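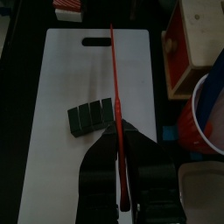
From: Lanying Su
To: rimbridge-floor list
Subject: Re: Prep bench changes from December

Stosero rep wrote:
> From December the arm will take over cutting practice and sorting on
> bench 4. Staff currently on prep will move to "supervisory duties".
> We anticipate minimal disruption to existing roles.

Thanks for this. I have stood at bench 4 for two mornings now, performing supervisory duties, and can report that they consist of standing.

Yesterday it had the long red stick in its fingers over the white board, with the green block next to it, and I watched it as you might watch someone else's toddler near a pond. I wasn't allowed to help. I was allowed to write down whether I had wanted to.

A few things the notice leaves out:

Who sets the board out again between goes? At present, me. This used to be called prep.

Is the supervisor rate the prep rate? Wostton got 4 pence an hour extra when theirs went in and were told to be pleased.

Form 1396 has a box for "operator error" and none for the other sort. Could someone add one before I need it?

I don't mind the arm. It doesn't hum and it leaves my mug alone. I would like to know what I'm for by the time the rota goes up, and so would Xiong's lot on the late shift, who haven't had the notice at all.

Lanying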